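Gustby open day, quick notes before I forget

September 6, 2021

Back late last night, feet ruined. Writing this up on my lunch break so excuse the state of it.

Gustby is the old mill site, twenty minutes' walk from the station if you don't miss the turning by the chapel (we missed it). Doors at ten. Queue already past the gate. 656 people through by closing, according to the girl on the desk, which is a lot for a place with one kettle.

First stop the dye house. Birutė Grīnberga took our group round, very fast talker, no microphone, stood on a crate. They still do the wool in small lots, 38 kilos at a time, and the blues are the hardest to get the same twice. She passed round two hanks from different weeks in August and asked which was the earlier one. I got it wrong. Smell in there is something between wet dog and vinegar, stays in your coat.

Then the spinning floor, up the outside stairs. Loud. They only ran the old frame for five minutes because of the noise but worth the wait. Built for 200 spindles, 68 in use now, the rest kept for parts. Couldn't hear a word of the talk. Leaflet covers most of it though. 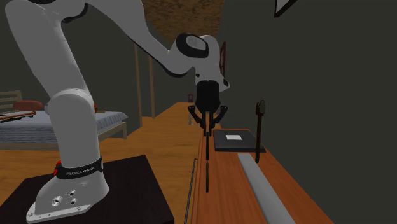

Lunch was soup and bread in the yard, cash only, so bring some. The beetroot one was gone by half twelve. Kazlauskienė had the stall next to it selling rye loaves and those little caraway biscuits, bought three bags, one survived the train. Also a table from Civance with mending kits and darning mushrooms, nice stuff, a bit dear.

Afternoon was the weaving demo. Bergþóra Blöndal on the big hand loom, making blanket cloth in a grey and rust check. Lovely to watch. She let the kids throw the shuttle and didn't seem to mind the mess they made of the edge, just undid a few rows and carried on. Asked her how long a full blanket takes and she said depends who's talking to me. Fair enough.

Shop at the end. Seconds bin is the thing to go for, get there early, by three it was mostly odd socks. I got a scarf with a pulled thread and a cone of the green. No cards under a fiver.

Moans: toilets (two), signs, and no seats anywhere near the loom. The river path back was shut so it's the road both ways, no pavment for a good stretch, keep hold of small children.

Would go again. They're hoping to do another in spring, no date yet. Photos of the scarf when I've sorted the thread out.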